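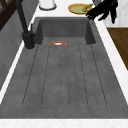
Līga Ozoliņš

27th February
Last updated 4:10 pm | 2 comments

Riverbank phenology, Kwak reach. Entry for the workshop book.

The lower transect was walked upstream from the Brendier footbridge. Wattle along the eastern bank has finished flowering. River mint was recorded in 5 quadrats, all on the shaded side. Colour codes follow the October sheet.

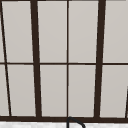
Which bank is to be used for the repeat count?
The eastern bank, starting at the 300 metre peg.

Priit Venckus has asked that reed warbler calls be logged separately from sightings. Two calls were entered accordingly; no bird was seen. The Ernico data logger has reached 4000 readings and should be cleared before the next walk.

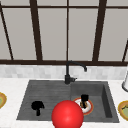 Matters outstanding

The peg at 100 metres is leaning and requires resetting. Specimen labels for the grey sedge remain unwritten. The Omik field guide and the herbarium key disagree on this species, and the key is to be
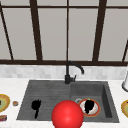 preferred until Priit has examined the seed heads. Colleagues are asked to initial any amendment to the tally sheets.

Shares: 3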